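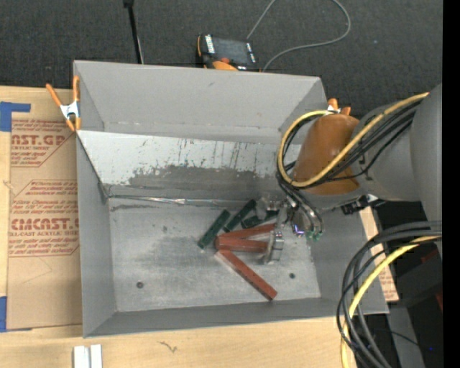 Getting old glue residue off galvanized sheet metal before painting

Posted in: Home repair > Metal and paint
Views: 200

faltik_garage
I have a set of galvanized storage bins that came out of a hardware store in Brirkstead when it closed. They are solid and I want to use them in the laundry room, so I'd like to paint the outsides. The problem is that most of them had big paper price labels stuck on the front and the glue has gone hard and brown. I tried hot water and dish soap, then a plastic scraper. That took the paper off but the glue is still there in patches.

I have a gallon of leftover latex wall paint and would like to use it if possible. Two things I need to know. What takes the glue off without ruining the zinc, and do I need a special primer or will the latex stick on its own? A neighbor told me to wash everything with vinegar first and another one said never to do that.

Room is unheated, if that matters. It gets down to the 40s in there by April and stays colder than that all winter.

karimi57
Mineral spirits on a rag. Lay the rag flat over the glue, leave it 20 minutes, then scrape with the same plastic scraper you already have. Repeat on the thick spots. Cooking oil also works if you don't like the smell, but then you have to get the oil off, and any oil left behind will make the paint peel. I would go with the spirits and keep a window open. Put the used rags outside to dry flat, don't ball them up in the trash.

Do not use a wire brush or a sanding disk on a drill. You'll go through the zinc and then you get rust under the paint in a year or two.

On the paint, your latex will stick fine if the metal is clean, but use a primer that says on the can that it is for galvanized metal. Not every metal primer is. Oil-based alkyd paints are the ones to stay away from. They react with the zinc and come off in sheets. I did a mailbox post that way and had to strip the whole thing.

dranisance
just spray paint them, i did mine with no primer and they look ok

4 cans did all of mine

brirk_shopnotes
Agree with most of what karimi57 wrote. To cover the vinegar part, your neighbors are both sort of right. New galvanized metal often has a thin oily or treated film from the factory, and plain white vinegar wiped on and rinsed off after a few minutes helps dull the surface so primer can grip. On old metal that has already gone flat and gray you don't need it. If you do use it, rinse well and dry the metal the same hour. Leaving it on overnight is what gets people in trouble.

Order I would follow:

Glue off with mineral spirits.
Wash with warm water and a little dish soap, rinse twice.
Dry completely, including the folded seams. Water sits in there longer than you expect. A hair dryer is useful.
Scuff lightly by hand with a gray abrasive pad and wipe off the dust.
One coat of galvanized primer, then 2 thin coats of your latex.

The temperature does matter. Most latex wants 50 degrees or warmer while it dries, and the cans usually mean overnight as well as daytime. Bring the bins into a heated room for this or wait until it warms up. They'll feel dry by evening, but I would give them a couple of weeks before stacking them or the rims will stick together.

Also check how old that leftover gallon is. If it smells sour or has lumps after stirring, buy a quart of new. The outsides of a few bins won't take much.

faltik_garage
Thanks. Spirits did it, second round got the last of the brown. Waiting on warmer weather for the primer. The wall paint was lumpy, so that went to the county drop-off.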